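Home & Household > Storage > Baskets and Boxes
4 min read

Sorting basket

A sorting basket is an open, shallow basket used for gathering loose household things before they are put away, carried to another room or shared out. It is one of the oldest and most cheerful pieces of home kit, and it needs no lid, no label and very little skill! Sorting baskets are often used in pairs, with food in one and everything else in the other, so that a mug and a stray sock don't end up underneath the pears.

Materials and shape

Most are woven from rattan, willow or a similar cane, though paper cord and plastic strip are common too. The rectangular form is the favourite for tables and shelves, as two will stand neatly side by side. Handles may be woven into the rim or added afterwards, and a wrapped handle is a real pleasure to hold when the basket is heavy. 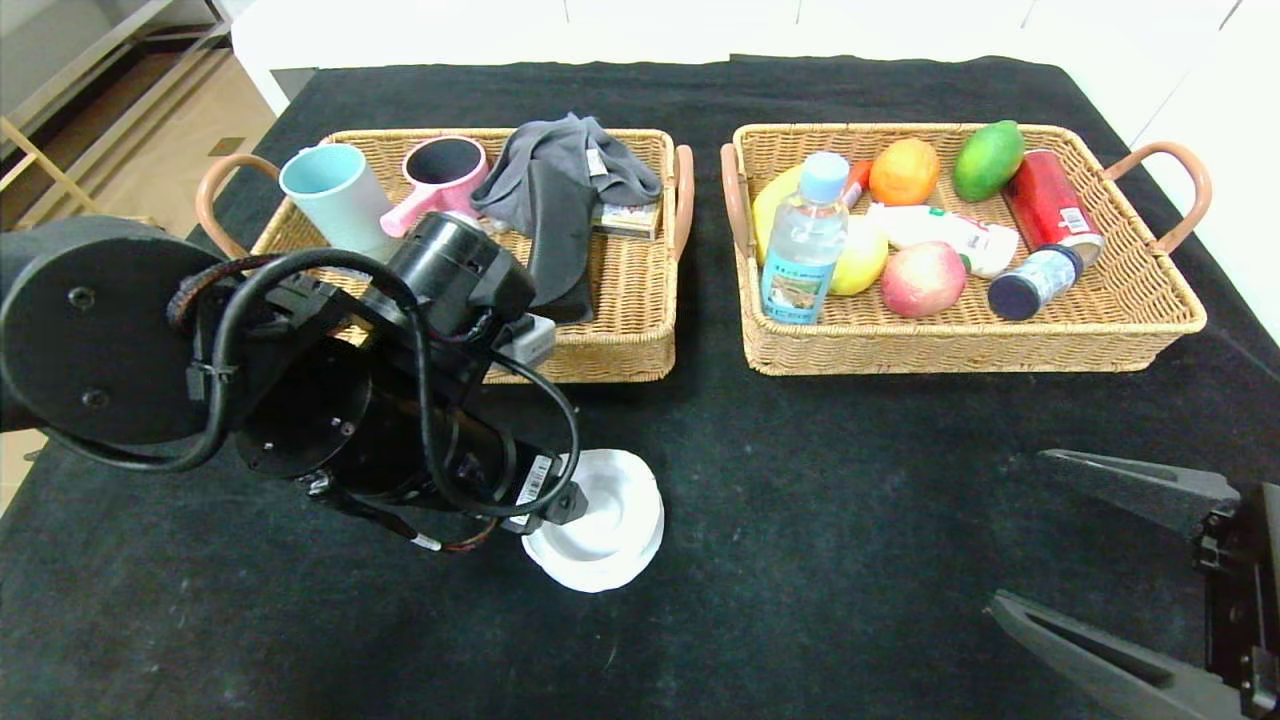 The size has never been fixed. The Wurwood pattern, a well-loved rectangular basket, is 33 cm long and 7 cm deep at the middle, while the Nonero is longer and has a flatter base. Keen owners will argue happily over which is better for fruit (the Nonero, usually, as round things have more room to settle).

Use

Sorting starts with a clear patch of table. A dark cloth underneath is a lovely old trick: it softens the knocks, stops cans from sliding and makes pale crumbs and bits of fluff easy to spot. It also shows every speck of dust, so regular sorters keep a lint brush close by.
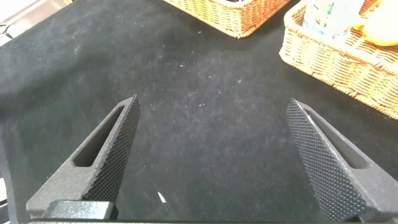
Order of filling

Heavy and upright things go in first, along the back or at the ends. Bottles come next, then cans, which may be laid on their sides if the basket is shallow. Apples, pears and other fruit fill the gaps, and bananas go on top, where nothing can press on them. Cups and mugs belong in the household basket, with a folded cloth tucked between them to stop them chipping.

Flat items such as paper plates are best kept out until last and slid down one side. In the Đào method, a popular way of packing for picnics, the plates stay on the table throughout and each one marks out a single person's share: a drink, a piece of fruit and something sweet.

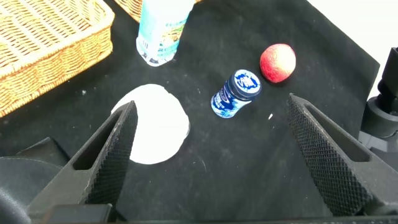
Care

Woven baskets like a little moisture in the air and dislike being soaked. A soft brush lifts dust from between the strips, and a barely damp cloth deals with sticky patches. Loose ends can be tucked back in by hand. A well-made basket carries around 5 kg without complaint, and a good one can last for decades.

Variants

The Ello is a round version with a single hoop handle, better for carrying than for sorting. Deeper baskets hold more but hide whatever is at the bottom, usually the packet of tea everyone was looking for.

Filed under: Baskets, Tidying, Picnics, Around the Table
100 shares · 7 comments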